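Pakum's paperless plan still comes with plenty of paper

2019-04-29

The town of Pakum says it will stop mailing printed notices to residents in May and move everything to an online system run by Netell. The town puts the savings at $88 per household over the life of the contract. It has not said how long the contract is, or how it got that number.

Officials point to a survey in which 1000 residents were asked if they would "welcome faster digital updates." Few people would say no to that. The survey did not ask if they wanted the letters to end.

Usa Bunnag, who rents out two apartments on the Vindommont side of town, went through the trial version last month. "I got the same water notice online and then in the mail," she said. "So now I read it twice. Where is the saving?"

The town counted 3047 sign-ups during the trial. Asked how many of those people had opened a notice, a spokesperson said the figure was "not broken out at this stage."

Residents who want to stay on paper will have to fill out a form. The form is on paper, and must be handed in at the Vik Street office during opening hours.
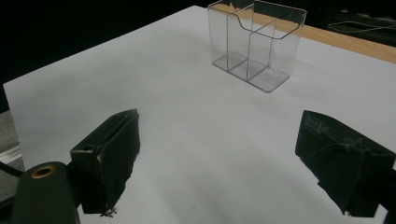

A clear plastic-style stand on a large sheet of white paper.

Netell did not answer questions about what happens to bills when the system is down. The council votes on the final terms in May.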